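Cirwood Cloth Handling Study: Frequently Asked Questions

Last updated 10th September

What is the study about?
We are testing whether a robot policy can learn to handle clothes from recordings made by people holding grippers in their hands. No robot arm is used during recording. The policy is trained later and then run on a two-arm setup at our Trodel lab.

How much data did you use?
The first release has 400 recordings. Of those, 330 were used for training and the rest were held back or dropped for tracking errors.

Why does motion blur matter?
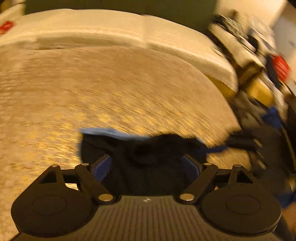

Blur was the main cause of bad tracking in our early recordings. The position of the gripper is worked out from the camera view, and the method needs sharp points to follow from one image to the next. When the wood grain smears into arcs while the cloth at the jaws stays fairly easy to make out, the software has little fixed background to work with. We now flag these stretches and give them less weight in training. We do not delete them, as fast moves are part of handling cloth.

Did slowing people down help?
Partly. Tracking got better, but the trained policy also moved slowly and let cloth slip more often. We went back to normal speed in April.

Why use two grippers?
One gripper can drag or lift a garment but has trouble opening it out. Many of our recordings have one hand hold a corner while the other looks for a second place to grab.
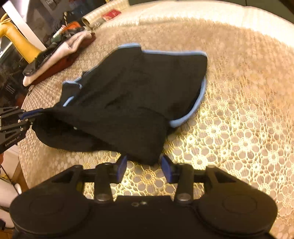 One gripper lifting a corner of the black garment, the other open near its lower edge.

Does the policy work on clothes it has not seen?
Sometimes. We ran 60 trials with new garments, and 17 failed. Most failures came from picking up two layers at once. Dark fabric is harder for us than light fabric.

Does the tablecloth or background affect results?
We have not tested this on its own. It is planned for the next round with Bandell.

Can I get the data?
Yes, for research use. Fill out the request form on the Cirwood site and name your institution. Raw video is sent separately from the processed tracks.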